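Biltdale Robotics Club — Minutes, July meeting

Present: Birdie Tillman (chair), Konrad Tomaszewski, Prasanna Weerakoon, Esperanza Nguyen-Tran, 16 members all up. Apologies from Torunn Lundgren, who sent a list of questions anyway.
Minutes: me again (Esperanza). Konrad says I write too much, and Konrad is welcome to take over whenever he likes.

1. Last meeting's minutes

Accepted, with one correction. The registration form number is 2514 and I had swapped two digits. Sorry to anyone who spent their evening searching for it!

2. Table-setting challenge

This took up most of the night. Prasanna has read the Uvdale rules properly (all of them, bless her) and took us through the food task: pick up the item, put it on the plate, let go, and leave it looking like something a person would still want to eat. We've settled on a lavender plate and the striped orange buns for practice.

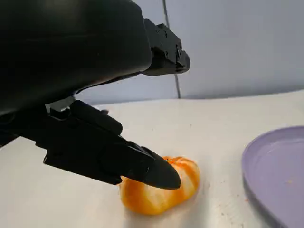 Birdie's worry is squashing. Judges can take marks off for dents, and a soft bun is a much meaner test than the foam blocks we used all autumn. Prasanna wants to come in slower over the last bit and close the fingers in smaller steps. Konrad reckons we should sort out the approach angle first and leave the closing speed alone until that's done. We went back and forth on this for ages — I stopped writing at one point and had a biscuit — and agreed to try Konrad's way first, then Prasanna's, and to change only one thing at a time.

Torunn asked by email whether small orange pieces count as the same task. They do, but they're scored separately, and the piece has to stay in the grip until it's over the plate.

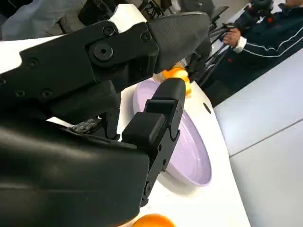
3. Two-handed entry

We can enter one-handed, two-handed or both. Birdie is very keen on both. I'm keen on us finishing one of them, and said so, and was outvoted in a friendly way. So it's both!

The two-handed layout needs a plate in the middle, a bun for each hand to deal with and a mug further back. The mug doesn't get moved in the first round, but knocking it ends the run, so it has to be on the table whenever we practise. Konrad will mark the positions on a paper template so we can stop arguing about where the plate goes.
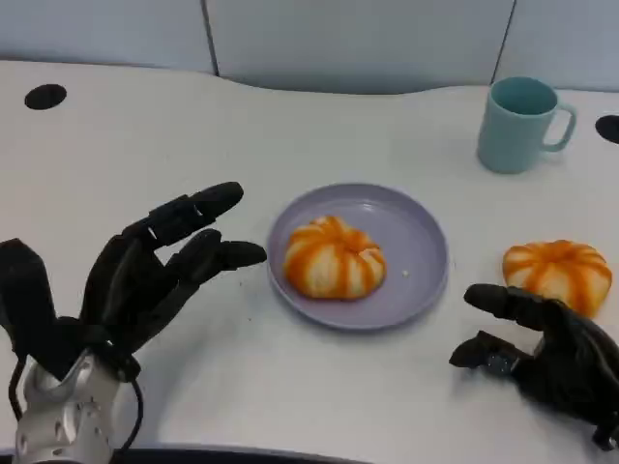
Two-handed layout: one bun on the plate, one still on the table, mug at the back.

Prasanna pointed out that the two hands are being worked on by different people with different ideas about naming things. Please, please use the names on the shared sheet. If you've called something "finger_new_new", fix it before the next session.

4. Fingertips and cables

Kapoor have quoted us $222 for a set of spare fingertip pads. Birdie thought that was steep, Konrad thought it was fair, and we approved it. Mulard may have something cheaper and Torunn has offered to ask, but we won't hold up the order waiting on an answer.

Cables: go over every connector before you power up, and again when you pack away. Crumbs are to be wiped off the table between runs, too. Konrad brought this up with some feeling.

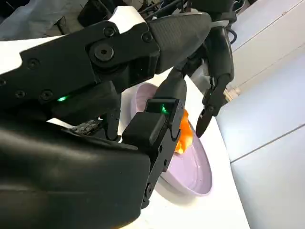 Fingers at the plate, with the green lights showing.

5. Practice log

We've got two log sheets going and they don't agree. From now on there's one, it lives in the blue folder, and you write your run down before you start the next. Put failed grabs in as well. Prasanna can't work out what's going wrong from a page full of ticks.

6. Jobs

Konrad — paper template, approach angle.
Prasanna — closing steps, once Konrad's finished; tidy up the shared sheet.
Birdie — send in form 2514 for both entries, order the pads.
Torunn — email Mulard.
Me — these minutes, the new log sheet, more buns.

7. Other business

Bring your own mug next time, please. The one on the challenge table is for the challenge.

Closed at 8:40 pm. Next meeting is in August, same room.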